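作業ノート　9月　ハンガーと貸出衣類の整理(2回目)

9時40分開始。前回の続き。棚の下段に残っていた衣類の台帳合わせと、ハンガーの種類をどうするかの検討。午前中はSiripornと二人、午後からAnkitが加わった。

台帳の状況
Damoraの貸出衣類は、前回の締めで371点。今回の作業で台帳と現物が合わなかったものは、番号札の付け替え漏れと、Clellenthorpeの分室に行ったままのもの。分室の分はGisela Görtzに問い合わせ中で、返事が来てから消し込む。札のないものは「未確認」の袋に入れて上段の右に置いた。袋の口にはマスキングテープを貼り、鉛筆で「9月・未」と書いてある。
台帳の通し番号は2,677まで進んでいる。廃棄や移管の番号を再利用しない決まりなので、点数とは一致しない。前にこの番号を在庫数だと思って棚を見積もった人がいたので、台帳の表紙に注意書きを足した。

ハンガーについて
色は何かの区分だったはずだが、古いノートを見ても対応表が出てこない。Siripornの記憶では、オレンジが上半身用、薄紫が丈の長いもの用。私の記憶では、オレンジは単に一番安かったのでまとめて買ったもの。どちらにしても今は混ざって使われている。今回、色による区分は一度やめることにした。表は作り直さない。
クリーム色のものはいつ入ったのか分からない。使えるので残す。
Tanasarnの見積もりは1箱200本入り。送料は箱単位でかかる。今すぐ1箱は要らないが、肩の部分が割れたものを抜くと冬物の時期に足りなくなりそうなので、発注の欄に仮で書いておいた。決めるのはEkkachaiが戻ってから。

フックの形は前から気になっていたので、もう少し見た。
フックの先が切りっぱなしのものは、編み地に当たると糸を引っかける。前の冬にグレーのカーディガンで一度やっている。先端を丸めてあるものならその心配は少ない。ただし玉の部分が大きいと、細いループに通すときにつかえる。スカートの吊り紐は特に通しにくい。
根元の作りも見ておくこと。樹脂の本体に金属のフックが差してあるものは、古くなると根元でフックが回る。回るのは困らないが、抜けるのは困る。手でつまんで軽く引き、動くものは別の箱へ。

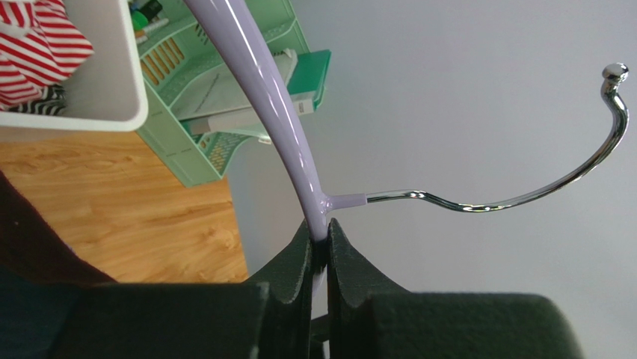 薄紫の樹脂と金属フックのもの。フックの先は小さな玉。

引いてみて動いたものには、根元に白の油性ペンで小さく点を打つ。点のあるものは次回もう一度確認する。接着で直すかどうかは保留。前に瞬間接着剤で固めたときは樹脂が白く曇り、見た目が悪くなった。エポキシなら曇らないかもしれないが、硬化待ちの置き場がない。試すなら一本だけで。

汚れはぬるま湯と中性洗剤で落ちる。アルコールは艶のある面がまだらになることがあるので使わない。拭いた後はフックの曲がりの内側に水が残りやすい。布の角でそこを押さえる。

薄手の服の扱い
薄くて透けるような生地のものは、他の服の上に重ねておくと自分の重さで滑って台まで落ちる。滑り止めの付いたハンガーを試したが、肩に跡が残った。Gradonの不織布カバーをかぶせる方法はまだ試していない。カバーの在庫が棚の一番奥にあり、手前を空けないと出せない。
縞の服は札を見間違えやすい。白黒と赤白があり、台帳にはどちらも「横縞・上」とだけ書いてある行があった。色を先に書くように直した。「白黒・横縞・上」「赤白・縞」の順。赤白のほうは縞の向きの記載がなかったので、次に広げたときに書き足す。
紺と黒は照明の下で見分けがつかない。窓際で見てから書く。今回も一着、黒と書いて紺に直した。えんじも暗い部屋だと茶色と書かれていることがある。色の欄は迷ったら二人で見る。

小型ラックの使い方
卓上のラックは一時置き専用。ここに掛けたまま日をまたがない。前回の終わりに「掛けたまま帰らない」と書いたが、守られていないので改めて書く。
手順の案は次の通り。
1 空のハンガーをラックの片側に寄せる。
2 服は一着ずつ広げ、札を読んで台帳に印を付ける。
3 掛けるものは掛け、畳むものは白いかごへ。
4 かごがいっぱいになったら棚へ運ぶ。かごは必ず空にして戻す。
5 台帳は緑の書類立てに戻す。ペンも同じところ。
2と3の間で手が止まることが多い。札を読んでから印を付けるまでの間、服をどこに置くかが決まっていない。結局ハンガーの上に載せてしまい、次の服をその上に載せる。こうなると空のハンガーが取り出せず、無理に引くと隣のものまで一緒に外れてくる。
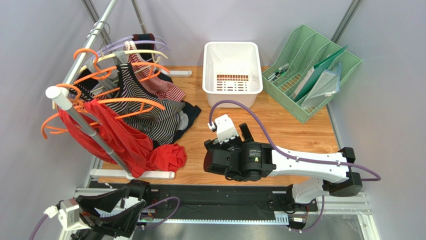
Trygve Haugenは、この手順だと掛けるものと畳むものを決めるのが遅すぎると言う。最初に服を二つに分けてしまい、畳むものは全部先にかごへ入れる。ラックに触るのはその後。札と台帳は後でまとめて読めばよく、そのほうがハンガーの束を何度も動かさずに済む。それから、服を束の上に載せるのをやめたければ、束の上に載せられる高さにラックを置かないことだとも言っていた。

先に分けるのは試してみる価値がある。札を後でまとめて読むほうは、前にやって二着飛ばしたことがあるのであまり賛成できない。次回は前半を今の手順、後半をTrygveの順でやる。時間は計らず、やりにくかったところだけ書き留める。
高さの件は台を替えないと無理。当面はこのまま。

午後のこと
13時15分再開。Ankitが書類立ての中を見直した。濃い緑のフォルダーに貸出票、半透明のフォルダーに返却票を入れることに統一。今まで両方に混ざっていた。白い紙をそのまま差してあるとどちらの票か分からなくなるので、書きかけでもどちらかに入れる。
ペンは黒のほかに消せるものが混じっていた。台帳には使わない。夏に車内に置いた台帳の字が消えた件があったため。消せるペンは事務机へ移した。

かごの底は格子になっていて、細い紐やボタンの糸が下に抜ける。持ち上げたときに引っかかって紐が伸びた服があった。底に敷く布を一枚用意する。厚手の綿でいい。大きさは現物に合わせて切ればよく、縁の始末は要らない。Siripornが家に余りがあるというので頼んだ。

赤い服の色移りについてAnkitから質問があった。薄手の赤は洗いに出してから色が出ていないが、湿気の多い時期に白い生地と密着させて置くのは避けたほうがいい。間に薄紙を一枚入れる。薄紙はGradonのものがまだある。1包み200枚で、開いた包みが一つと未開封が一つ。
薄紙は折って使うとその線が服に移ることがある。平らなまま入れるか、丸めて筒にする。筒にするときは袖に詰めすぎない。

番号札
札の紐を短くした。長いと隣のフックに絡む。短すぎると札が読みにくいので、手の幅に収まるくらい。ボタンホールのあるものは第二ボタンのところ、ないものは左の脇の縫い目の内側に安全ピンで留める。ピンは編み地には使わない。編み地は襟の後ろのループに紐で結ぶ。ループのない編み地は畳んで袋に入れ、札は袋の中へ。
Clellenthorpeでは札を襟の前に付けているらしく、戻ってきたものは付け替えがいる。Giselaに聞くついでに、向こうの付け方もこちらに揃えられるか確認する。

終了時の片付け
16時半で区切った。割れたハンガーは発泡材の箱ではなくプラスチックの回収箱へ。金属フックの付いたものは外してから分ける。外れないものは作業台の引き出しのペンチを使うこと。素手でひねると樹脂の割れ口で切る。
上段の袋、台帳、鍵の順に確認して終わり。

持ち越し
・分室分の消し込み(Gisela返事待ち)
・かごの敷き布(Siriporn)
・白い点を打ったハンガーの再確認
・不織布カバーを棚の奥から出して、薄手のもので試す
・赤白の縞の向きを台帳に記入
・Tanasarnへの発注(Ekkachai Ratanapornの判断待ち)
・手順の比較、前半と後半で交代

追記　17時05分
Giselaから返事。分室に残っているのは冬の上着のみで、こちらの未確認の袋とは関係なさそうとのこと。一覧は明日送ってくれる。札の位置は揃えてもよいそうだが、貸出中のものは戻ってからになる。消し込みは一覧が来てからやる。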